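Search this site Go

Can a Robot Do the Dishes Yet? My Semester With Cups, Bowls and a Lot of Waiting

5 May 2024 | 4 min read

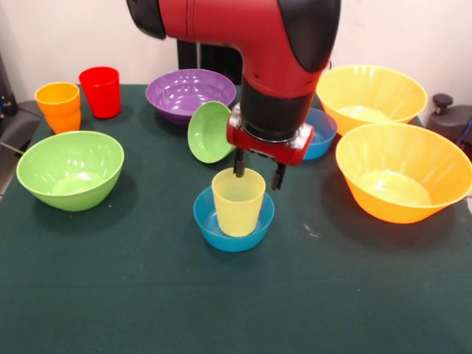
So my project question was pretty simple when I wrote it down in November: if you gave a robot arm one boring kitchen job, would it be any good at it? I picked putting dishes away because it's the chore I hate most and because I figured it would be the easy one. Dishes don't run off. They don't wrinkle like shirts. You pick up a cup, you put it where cups go, you pick up a bowl, you stack it. My little cousin can do this and she's still in a booster seat!

My advisor said to narrow it down, so I did. No plates, no silverware, no glass (the lab manager was very firm about glass). Just plastic cups and plastic bowls on a table with a cloth over it, and the job is to sort them: cups standing with cups, bowls nested in bowls, biggest at the bottom. I called the project Fludamthorpe, after a typo in my first proposal that my lab partner wouldn't let me live down.

What I thought would be hard

I thought the seeing part would be the killer. I'd read a bunch of stuff about how machines get confused by shiny surfaces, and plastic dishes are plenty shiny, you get those bright blobs from the ceiling lights right inside the bowl. And yes, we had some trouble there. But the colors are so loud that the software mostly did fine telling one thing from the next. A red cup is a red cup. Where it got lost was when two things overlapped and were close in color, or when the arm itself was in the way, and that happens all the time because the arm comes down from above and blocks half of what you'd want to look at.

What was really hard

Bowls that aren't sitting the way bowls should sit. When everything is upright and has its own patch of table, the job feels solved. I got kind of cocky after the first set of runs. Then we started setting the table the way a real sink counter looks, with a cup dropped in a bowl, or a small bowl tipped over and leaning on another one, and it all fell apart.

Take a cup standing in a small bowl. To a person that's two things and you don't even think about it, you lift the cup out. For our gripper there are decisions to make. You want one finger inside the cup and one finger outside, pinching the wall. But the outside finger has to go down between the cup and the bowl, and there isn't much space when the bowl is barely bigger than the cup. Go too shallow and the cup slips. Go too deep and you catch the bowl's rim and drag the whole business across the cloth. We did a lot of dragging.

The tipped bowl was worse. A bowl on its side has its rim pointing up and down where the gripper expects it flat, and if you nudge it, it rolls. My partner started calling those "turtles" and now I can't call them anything else.

How I ran it

I did 40 runs total. Every run started with a mixed-up table and ended when everything was sorted, or when something hit the floor, or when I gave up and pressed stop. I kept a log in a spreadsheet called Javach (don't ask, it was 2 a.m.) where I wrote down what went wrong in my own words, and I'd do that part differently next time because "cup weird again" is not data. Half of my notes from the early runs are like that. If you're starting a project like this, make up your categories first!

The tidy tables mostly went fine. The messy ones mostly needed me to step in, usually to set a bowl back on its base, and once I'd done that the arm could carry on alone. A typical messy table took it nearly three minutes when it worked. I can do the same table in a few seconds while talking on the phone, and that's the number people laugh at when I show them the project.

So, can it?

For a shop floor I'd say we're close on this one kind of chore. If you control how the dishes arrive, all upright, all spaced out, the same set every time, an arm like ours could sort cups and bowls all day and I wouldn't feel bad walking away from it. I could see a cafeteria doing that.

For my kitchen, no. My roommates leave stuff in piles, there's soup in some of it, and I never tested anything wet. I also never tested anything breakable or anything that isn't round. Handles scare me. A mug is a whole other project and I hope somebody takes it.

What I'd fix

Softer fingertips for sure. Also a second view from the side, so the arm doesn't hide its own work. And I'd like it to know when it's dragging something, which should be doable from the motor readings but I ran out of semester.

The files are in the shared Fludamthorpe folder, including Javach with all the bad notes left in. Ask me before you use the early rows.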